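Line Items

Quote from Mirkura came in at 3,492. One arm, one gripper, two-year service plan. I read it standing up, coat on, cat yelling.

The rescue had money for one thing. That was the whole fight. An arm for the feeding table or a new boiler for the back building. Rurneck would do the arm cheaper but no gripper, gripper was 119 extra and on backorder till May. Giraldo never called back.

So I did the budget at the kitchen table, then on the bus, then in the bath. Food waste, so much a week. Hours of scooping, so much. My wrist, not on the spreadsheet. Put it in anyway. Row 200, "wrist," no value. Figured the board would never scroll that far.

They wanted to see the job before they'd vote. One table, one bowl, dry food, nothing fancy. Fine. I laid out the paw print cloth.

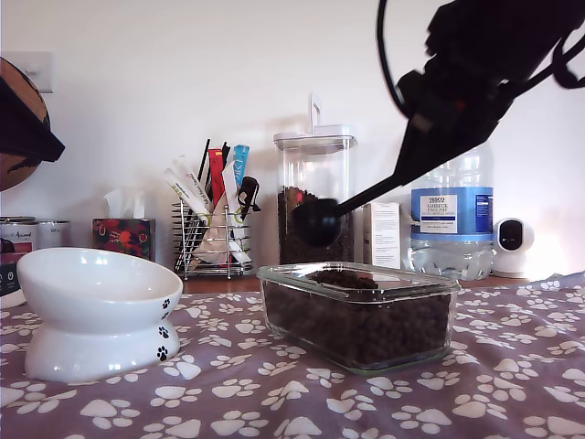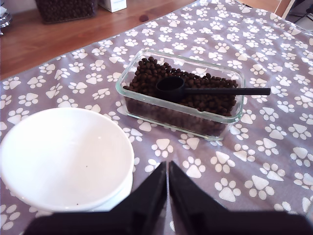

The Vote

They met in the room over the bakery. Smelled like rye. I had the quote, the other quote, and a page on the boiler I hadn't wanted to write but did.

Somebody asked what happens if the cat moves. Somebody asked about the power bill. I had teh number for that and couldn't find it, pages everywhere.

Then the woman by the window had my spreadsheet open on her phone and she was scrolling. Scrolling. Stopped.

"What's wrist?" she said.

I said it was a placeholder.

She looked at my hand, the brace on it. Wrote something down.

Last updated 31 October 2018

Comments

endel_reader: so did they get the boiler or not??

mossy2: Row 200 got me. I have a row like that

kibblequeen: more of this please, also typo in the vote part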